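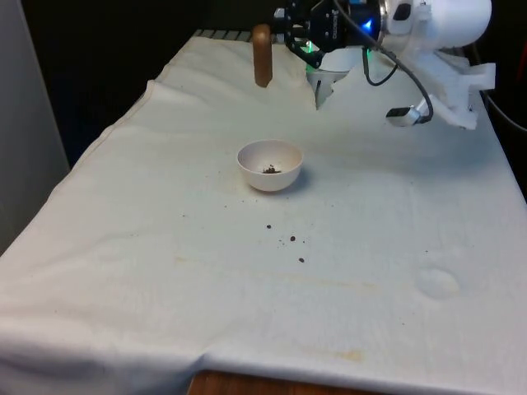
Figure 3. White bowl holding a small heap of dark brown granular material, on a white cloth.

Home | Issues | Articles | Authors | Contact

Sat 31 October
By the Emandale Household Waste Study Group

4. Household sorting and the weight of food scraps

4.1 Sample

The study covered 314 households in Prestdale and Kamwood, drawn from a mailing of 400 addresses. Each household received a covered kitchen pail, a printed guide, and a form on which to record the weight of food scraps before collection. Households that returned fewer than five completed forms were left out of the analysis. Apartment buildings with a shared chute were treated separately, as their residents could not be matched to a single pail.

4.2 Fine material

Weights were recorded under three headings: cooked food, raw peelings, and fine material. The last heading covers loose, crumb-like waste such as used coffee grounds, tea, and spent potting soil. Earlier work in this series, including the Mazandarani survey, placed such material with raw peelings. We kept it apart for two reasons. It holds a great deal of water, and its weight can change between the kitchen and the curb. It is also the part of household waste most often rinsed down the sink – a habit that collection records cannot show.
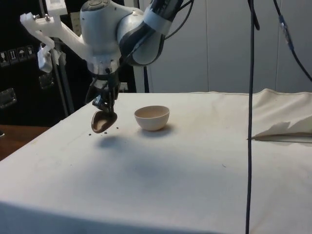 Respondents in Kamwood were more likely to report fine material in every week of the study. Several wrote on their forms that they had begun to save it for garden use, and such amounts were entered as diverted at home. In Prestdale, where fewer homes have yards, most fine material went into the pail with other scraps.

4.3 Limits of the data

All weights were reported by the households themselves. Kitchen scales differed in quality, and small amounts may have been rounded down or left out. The forms did not ask whether material had been drained before weighing – a gap that will be corrected in the December round.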